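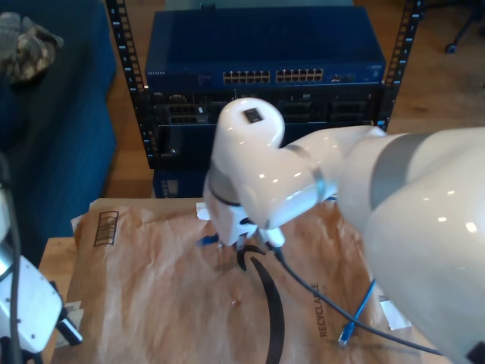 Good evening, everybody, and thank you for coming out in January to hear about a street that hasn't existed for a very long time. My name is Harpreet Vachon, and I've been chasing Prurkov Street through the old ward books for longer than my family would like. Before we start, a word on the big map, which I'll be passing around later on. It spent most of its life folded in a desk drawer, so please lay it down flat when it reaches you. I like a layer of crumpled brown paper spread over the tabletop, the way you see it on the screen right now, and any old grocery bag will do the job if you're looking at maps at home.

(Pause here for people still finding chairs.)

So, where was Prurkov Street? If you walk down from the courthouse toward the river and stop at the parking garage, you're standing on it, or near enough. It ran for only 400 feet, from the feed store at the top down to Skustis Landing, and it bent in the middle because the man who owned the orchard there wouldn't sell. I've read his letters to the city and he was a wonderfully stubborn writer. The bend stayed on every map for the next two generations, long after the last apple tree was gone.

The first houses were frame, two stories, close together, with the shops downstairs. The baker was at the bend. Next to him was the Villanueva boarding house, and I could talk about the boarding house all night, so somebody please wave at me if I do. It had 15 rooms, and the guest register survives. Men from the tannery signed it, and peddlers, and one whole touring band that left without paying (the note in the margin about them is not something I'll read aloud, but come find me afterward!).

(Handout, page two. Give them a minute with it.)

You'll notice the little cross on the lot behind the boarding house. For years we all took that for a chapel. I said so myself, in print, and I was wrong. It's the surveyor's mark for a public well, and the water tax list bears that out, with 109 households paying to draw from it.

Now the sad part. The flood came in August, at night, and took the lower end of the street down to the cellar walls. The city offered each owner 200 dollars for the lot, which was low even then, and most of them took it. The Fandamum warehouse went up on the cleared ground, and the upper half of the street was renamed so the mail wouldn't get mixed up. I still find letters sent to the old name, years later, so I don't think the plan worked very well.

(If time is short, skip the warehouse fire and go right to the map.)

I'd like to send the map around now, starting on the left side. Look for the bend first, then the well. If your people lived down there, or you've got a photograph in a shoebox, I'd dearly love to see it. I'll be by the coffee until they turn the lights out.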